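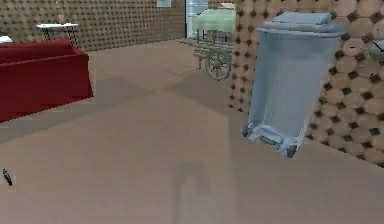
2 min read

Search articles Go

The putter fitter at Brosincombe starts grinning before the first ball is rolled. "Watch the toe," she says. "It's all in the toe!" She has been fitting putters for 21 years and still gets down on her knees to check the lie.

Her favorite this season is the Nouri, a mallet with three neck options.

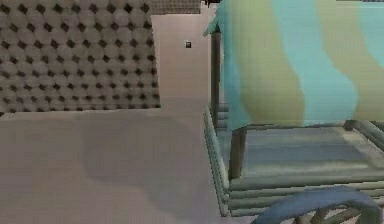
She likes it best for players who push short putts, and she starts them at two paces. "You hear the difference before you see it," she says, already reaching for another ball.
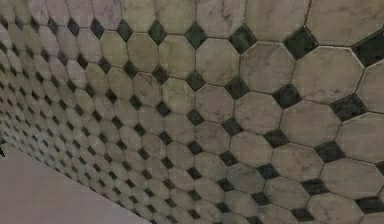

Flunotau wrote in to say the Nouri felt too light on slow greens. She agrees, happily, and adds weight to the sole. "Slow greens are fun. You get to hit it!"

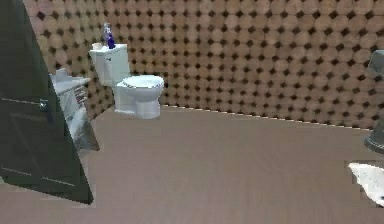 On grips

She fits these last. "Fat, thin, I love them all," she says, "but hold it for a whole round first."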